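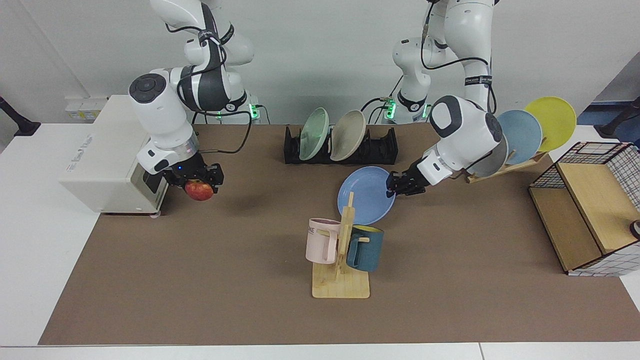 Apples going mealy in the fridge after a few weeks, what am I doing wrong?

Asked by Magdy Benkirane in Fruit, Storing and Preserving
139 views, 3 answers

Hello everyone, first time asking, though I've been reading this board since we moved out of the city and found ourselves with a yard for the first time in our lives.

We have two old apple trees that came with the house. The neighbors think one is a McIntosh and the other is something that keeps better, but the people who planted them are long gone, so I can't ask. Last fall I picked everything over one long weekend in early October and ended up with 38 pounds, which felt like a miracle to me, coming from a man who once killed a cactus. I washed them all in the kitchen sink, dried them with dish towels, and put them in the two bottom drawers of the refrigerator. The ones that didn't fit went into a cardboard box in the garage.

By the middle of November the ones in the drawers were soft and floury. They looked perfectly nice from outside, but you bit in and it was like wet sand. The ones in the garage were a mixed bag. Some of them were shriveled, a few had gone brown at the core, and then there were maybe a dozen at the bottom that were still crisp and better than when I picked them! My wife says I should have just made applesauce on day one and stopped being sentimental about it, and she may have a point, but I would really love to be eating our own apples at New Year's.

So my questions are: should I not have washed them? Is the fridge too cold, or too dry? And does it matter that I had potatoes and a bag of carrots in there as well? I should say that the fridge is an older Undix that doesn't show the temperature, just a dial from one to five, and I keep it on three.

Thank you for reading all this. I know it's a lot of words about fruit.

Answer from Sinan Coşkun (2,822 points)
Marked as most helpful, 250 votes

Welcome, Magdy, and congratulations on your trees! Two old bearing trees is a lovely thing to inherit, and you did plenty right for a first season.

I grew up with an apple cellar under the house and now I have a plain garage and a second-hand fridge like everybody else, so I've been through most of this. Let me take it in the order I'd worry about it.

The variety matters more than anything. If one tree really is a McIntosh, those go soft early no matter how nicely you treat them. In a home fridge I get a couple of months at the very best, and if they were already ripe on the tree when I picked them, a good deal less. Eat those first, or sauce them (your wife is right about that half of the crop). The dozen crisp ones at the bottom of the box were very likely all from the other tree. Next fall, please keep the two trees apart from the start and write on the boxes which is which. I use masking tape and still manage to mix them up some years.

Then there's when you pick. Apples for keeping want to come off a little before you'd want to eat them. Cut one open and look at the seeds. You want them mostly brown, with the flesh still hard and a touch tart. If they're dropping into the grass by themselves, you're picking eating apples, and that's fine, but they won't see New Year's. You also don't have to strip a tree in one go. Lift an apple gently and give it a small twist, and if it doesn't want to come, leave it another few days.

Temperature next. You want it just above freezing, so 32 to 35 degrees or so, and a kitchen fridge on the middle setting is usually warmer than that. That sounds like a tiny difference but apples soften a great deal faster for every few degrees. Get a cheap fridge thermometer and leave it in the drawer overnight before you trust the dial. Don't let them freeze, though, they turn to mush when they thaw. If you can get hold of a small second fridge and keep it only for fruit, that's the best thing you could do. Mine came from a yard sale and it hums like a truck, but I had apples in February out of it.

Washing: I don't, until I'm ready to eat them. You can get away with it if they're bone dry afterward, but water sits in the dip around the stem and that's where my rot always used to start. Just brush off the leaves and leave the stems on.

Dryness is what shriveled your garage ones. Put them in plastic bags with a few small holes poked in, not tied too tight, and go through the bags every week or so. Anything with a bruise or a soft spot comes out and goes into a pie. One bad apple really does spoil its neighbors, my grandmother was not making that up.

And yes, do move the vegetables. Apples give off ethylene gas as they ripen, and it makes carrots bitter and can set potatoes sprouting. Potatoes don't belong in the fridge anyway, they're happier in a dark cupboard somewhere cool.

Let us know how the next crop goes, and if you post a photo of the fruit cut in half across the middle, somebody on here will probably have a go at naming that second tree for you.

Answer from Saro

I just wrap mine in newspaper, one sheet each, and stack them in a crate in the basement. Never had a problem. Black and white pages only, not the shiny inserts. Takes an evening but you can watch TV while you do it.

Also mealy apples are fine for baking if you add a bit of lemon juice. Don't throw them out.

Answer from Verstraete

Get a Honeycrisp.

Comment from Magdy Benkirane

Sinan, thank you so much, this is more than I hoped for. I put a thermometer in the drawer last night and at 7 this morning it said 43, so there's a good part of my answer. I'd been so proud of that dial. The potatoes have already moved to the cupboard under the stairs.

Saro, I like the newspaper idea and I think I'll try a crate of the second tree that way and a crate in bags, and see which does better. Is your basement heated?

Comment from Saro

No heat. It stays in the 40s most of the winter. The furnace is at the other end.

Comment from Sinan Coşkun

43 would do it! Try the dial at four for a day, then check again, and keep your lettuce away from the back wall while you're experimenting. Some of these older ones get very cold back there. And do bag a few apples from each tree separately, even in the same drawer, so you can compare.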